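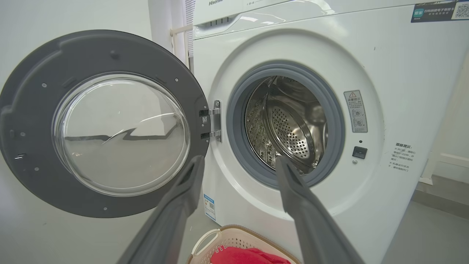
**Verkuden Housing Cooperative – Building Services Meeting**

Dec 23, 2025

Present: N. Bermúdez (chair), L. Broson, P. Iglesias, M. Sitard (minutes)
Apologies: none received

**1. Previous minutes**

Approved with one correction. Under item 4, "supply riser" should read "return riser."

**2. Laundry room water supply**

Iglesias reported on the September pressure survey. Static pressure at the laundry manifold was within range. Dynamic pressure dropped when the second-floor showers were in use, and fill times on the washers were longer than the manual allows. The partly closed isolation valve behind the manifold was opened fully and tagged. Readings have been normal since.

Broson asked whether the inlet strainers had been cleaned at the same visit. Iglesias confirmed that they had. Scale was present on the cold side only.

Agreed: strainers to be added to the quarterly checklist.

**3. Drainage**

The floor drain backed up twice during the fall. The line was rodded to the first inspection point and a lint blockage removed. Sitard noted that the standpipe is 900 mm high, which is acceptable, but that the trap below it has no cleanout. Two options were discussed:

- replace the trap with one that has a threaded cleanout
- leave the trap and fit a lint interceptor upstream

Bermúdez preferred the first on cost. Iglesias preferred the second – the line runs under the slab and is hard to reach past the first bend. No decision. Iglesias to price both.
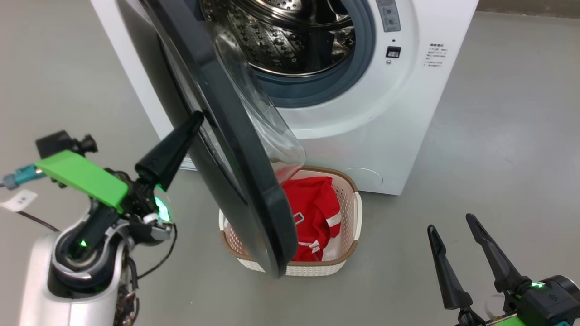 Broson raised the discharge temperature. The 90-degree cycle is seldom used, but the existing pipe past the trap is of unknown grade. Iglesias to check the markings before ordering parts.

**4. Ventilation**

The extract fan trips its overload after long running. Bearings are worn. A replacement motor has been quoted with delivery in about 8 weeks. Until then the fan stays on the timer, and the hallway door is to be kept shut to limit moisture on the stairs.

Sitard asked for humidity readings before and after the change. Agreed. The logger from the boiler room can be used.

**5. Hours and metering**

Night use was discussed following a noise complaint from the unit above. Current hours remain in force. The submeter has not been read since the tariff change and last year's allocation was carried forward. Bermúdez considers this unsatisfactory.

Agreed: submeter to be read on the first working day of each month.

**6. Actions**

| Item | Action | Owner |
|---|---|---|
| 2 | Add strainers to checklist | Sitard |
| 3 | Price trap and interceptor; check pipe grade | Iglesias |
| 4 | Order fan motor | Broson |
| 4 | Set up humidity logger | Sitard |
| 5 | Monthly submeter reading | Broson |

**7. Other business**

Stairwell lighting deferred. Next meeting to be set once prices for item 3 are in.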